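Went to the open day at Furska yesterday. Posting my notes as a thread, mostly for the people at work who asked.

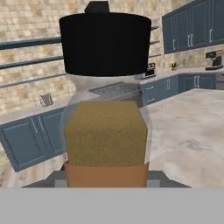 Furska does software for robot arms that handle household objects, and most of what they showed was in simulation. You walk in, there's a row of screens, and each one is running a kitchen task. The kitchens are more detailed than I expected. The one I spent the most time at had blue cabinets, a stone-tile wall, a sink, a coffee machine and even a little potted plant on the counter. The view was from the robot's side, so you look out over the gripper at whatever it's holding. In this case that was a clear glass thing with a black lid.

2/ Their main product is called Yeoman. It plans the grasp, meaning where the fingers go and how hard they close. You don't tell it what the object is. It gets a shape and a few camera views and works from there.

3/ I asked why they bother with clear glass. The answer was that glass is hard for depth cameras, and they want the simulated version to be hard in the same way. If you can see the counter through the object, so can the robot, and it has to not get confused by that.

4/ The objects come out of a library of 438 models. They had a printed list on the wall by the door. Lots of jars, bottles, mugs, sponges, boxes. Some are listed more than once with a different lid or handle.

5/ Each demo station ran 400 attempts over the day, with a counter in the corner of the screen. Misses count too. I saw a mug go over and slide off a counter, and the run reset and started again. The staff didn't hurry to cover it up, which I liked.

6/ Second room was the real hardware. One arm on a bench, a low fence, tape on the floor. It was picking things out of a plastic bin and setting them on a tray. Slower than the screens by a lot. They said the simulated arm is held to the same speed limits, but you can run the clock faster, and the screens were doing that.

7/ The arm dropped one item in the time I stood there, a small cardboard box. It went back to the bin and took a different one. Somebody in the crowd asked if it would come back for the dropped one. It would not. A person has to pick that up.

8/ There was a short talk at 2 in the upstairs room. Full house, people along the back wall. The talk was about moving a grasp from simulation to a real arm and what goes wrong on the way. Friction was most of it. A lid that holds fine on the screen can turn under the fingers on the bench.

9/ They showed one test set where they took 216 grasps that worked in simulation and tried them all on the arm. They wouldn't put the full results up because the write-up isn't finished. It's supposed to be posted in May. I'll link it when it's out.

10/ The other company there was Lullach, who make finger pads. They had a table downstairs with samples you could squeeze. Softer pads grip round things better and wear out faster. They had a worn set next to a new set and the difference was easy to feel with your thumb.

11/ I asked Lullach whether anyone simulates the pads wearing down. They said some customers do it by hand, by lowering the friction number a little at a time. Furska said they don't do it yet.

12/ Best part for me was the station where you could drive the gripper yourself with a pair of joysticks. You get a kitchen, one object and a spot on the counter to put it on. It took me four tries. The hard part is judging distance, and the object you're carrying blocks a good part of your view. A lid and a jar body held right up in front of you cover a lot of kitchen.

13/ A kid who went after me got it on the first try. She said she just watched the fingers.

14/ Things I would have liked more of: any kind of handout, a place to sit, and a longer turn at the joysticks. The line for those went out the door by midafternoon.

15/ Practical stuff if you go to the next one. It's in the Plomach building, side entrance, and the sign is small. Parking is in the back lot and was free. You need to sign in at the desk and they give you a sticker. Closed shoes for the hardware room, and they do check.

16/ A few replies asking if Yeoman works with the arm we have in our shop. I asked. They support three makes right now and ours is not one of them. They took my email and said they would let me know.

17/ Also asked about price. They wouldn't give one on the spot. It depends on how many arms you run and whether you want the simulator too or just the planner.

18/ For anyone filing this, the open day was 30 April 2022. I have more notes from the talk and will type up the friction part this week.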